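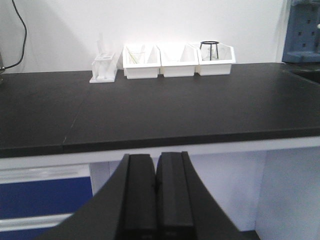

Why does a painter tone the ground before starting a picture?
A toned ground gives the painter a middle value from the first stroke, so that lights and darks can both be judged against it. White canvas makes nearly every color look darker than it is.

Painting I, Handout 4: Grounds and Underpainting

Students will prepare two panels before the June critique. Apply acrylic gesso in thin coats, letting each coat dry fully, and sand lightly with 300 grit paper between coats. The tone is a wash of raw umber, brushed on and wiped back with a rag until the weave shows through.

The first panel is a study in umber and white only. Squint at the subject often and block in the large shadow shapes before any edge is refined. Color is introduced on the second panel, using the limited palette listed in the Gundia course reader, page 121. 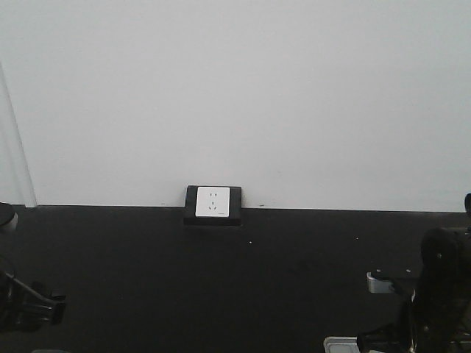
Fat over Lean

Each layer of oil paint should contain more oil than the layer under it. A lean layer placed over a fat one dries faster than its support and may crack. Thin the first layer with solvent, and add linseed oil only in later sessions. Compare the Farkas and Iltero plates in the reader, page 124.
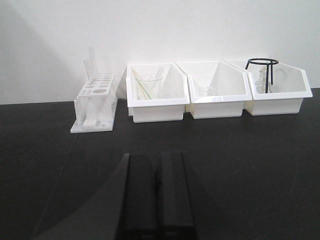
White rack and open-fronted bins, Plekgate building

Panels are to be labeled on the back with name and section.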